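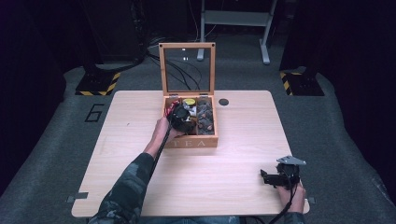

Wooden tea box with glass panel in the lid, opened, standing on the light wood-grain table.

Zokora Tea Box and Merncombe Table

On this page we present two articles which our customers often order together: the Zokora tea box and the Merncombe table. You can buy each of them separately. Please read the full text before you order, because many questions that we receive by mail are already answered in it.

The tea box

The Zokora is a box for tea sachets, with a hinged lid. In the lid there is a clear glass panel in a thin wooden frame, so you see what is left in the box without opening it. The lid stays upright when you raise it fully. Please do not push it further back than this, the hinges are small and they are not made for it.

On the front, along the lower edge, the box has the word TEA in spaced capital letters. We are asked sometimes if we can put another word (COFFEE, SUGAR, a family name). At the moment we can not.

The inside is divided by thin wooden partitions. Sachets in paper or foil envelopes fit well when you stand them in a row. If you use the box for wrapped sweets or for small jars, it is also fine, but please check that the lid closes freely and nothing touches the glass. Loose tea should not be put directly into the compartments. The wood takes the smell, and a strong mint or smoked tea will be noticed in the next filling also.

To clean the box, take everything out, turn it over and tap it softly. Then wipe it with a dry cloth. The glass may be cleaned with a slightly damp cloth, but do not spray any liquid on it, it will run into the frame.

The table

The Merncombe is a rectangular table in a pale finish with wood grain and slightly rounded corners. We chose a quiet color for it, between cream and beige, which goes well with most floors and also with darker chairs. The surface is matte and it has a soft sheen when the light comes from the far side.
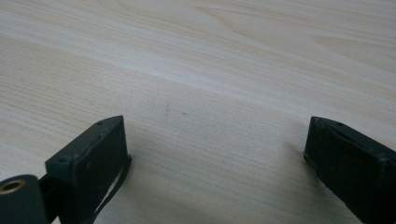
Grain of the table top: finer lines in the lower part, broader arches toward the top.

The pattern is not the same over the whole top. We mention it because one customer expected straight lines everywhere and was disappointed. If you wish for a straight grain, please look at our Gonard table, it is made in the same sizes.

Daily care is simple. Use a soft cloth with lukewarm water and a drop of dish soap, then dry the surface. Hot pots and kettles need a mat under them. Tea that is spilled should be wiped the same day, and lemon juice immediately. Please do not use scouring powder or the rough side of the sponge. A pale top shows small dark marks more easily than a brown one, so it is better to lift cups and boxes than to pull them.

For small scratches we offer the Sandberg care kit. It contains a cloth, a wax stick in a light tone and a bottle of 80 ml cleaner. Try the wax first on a place under the table.

Delivery

The tea box is sent by normal parcel within 7 working days. The table comes with a carrier, who will call you before to agree on a time. On Sunday there is no delivery. Please have a second person at home for carrying the top, and open the carton on a blanket.

From our customers

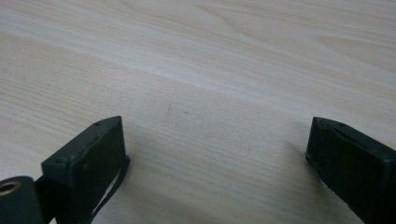 Sandberg kit works okay on light scratches, but go easy with the wax stick. I put on too much and had to rub for an hour to get the shine off. Second try with very little was fine. The tea box I would buy again, the table too, only I wish the table came with felt pads for the feet.

Our answer: thank you for writing. Felt pads can be ordered with the table, please write "pads" in the comment field of the order form.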